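Workshop notebook, Wednesday, July 19, 2023
Drokby tape transfers, second batch 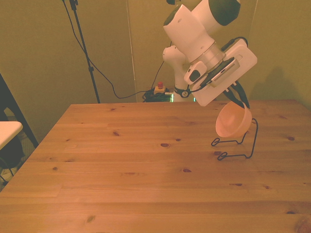

Pine table, arm at upper right.

Started on the Aravena reels this morning. These are the soul sides cut for the Jokbridge label, all quarter-inch, mostly full-track mono with a few stereo mixes near the end of the run. Box labels are poor. Several give a matrix number and no artist.

Reel 7: leader tape brittle, replaced head and tail. Tones present at 1 kHz and 10 kHz, so azimuth was easy. Two takes of the ballad, the second one complete. The vocal is well forward and the organ comes up only in the bridge. Asabe thinks take one is the single. I compared it with her 45 and agree, the drum fill before the last chorus matches. The box says the opposite. Noted on the sheet, box left as is.

Reel 8: sticky. Squealed within the first minute, stopped and took it off. Goes in the oven tonight with 11 and 12. Do not play any of the three before Friday.

Reel 9: no tones. Set azimuth by ear on the hi-hat, then checked the phase meter with both channels summed. Splice at 2 minutes 49 let go during rewind. Cleaned off the old adhesive with naphtha and remade it. There is a cover on this one that isn't in the Jokbridge discography, a slow gospel number with a piano intro and what sounds like three backing singers. No slate. Anas Zaki may know it, he went through the Nestska publishing cards in April. Sent him the first minute.

Reel 10: fine. Plays at 7.5, not 15 as marked.

Levels: kept everything flat at 96/24, no noise reduction, peaks at -6. The earlier batch was run hotter and two files clipped on horn stabs. Those need redoing (reels 2 and 5).

Machine: capstan cleaned twice. Left channel dropped out once on reel 9, came back when I reseated the card. Third time since spring. I'd like to pull that card and clean the edge connector before we go on to the stereo reels.

Count for the invoice is 49 reels in this lot out of 160 total. Asabe Osagie has the spreadsheet.

To do
Ask Anas about the piano number
Order splicing tape, down to the last roll
Redo 2 and 5
New boxes for 7 and 9, keep the old ones with the tapes
Check whether the Drokby contract covers alternate takes or only masters. The wording on page 2 can be read either way.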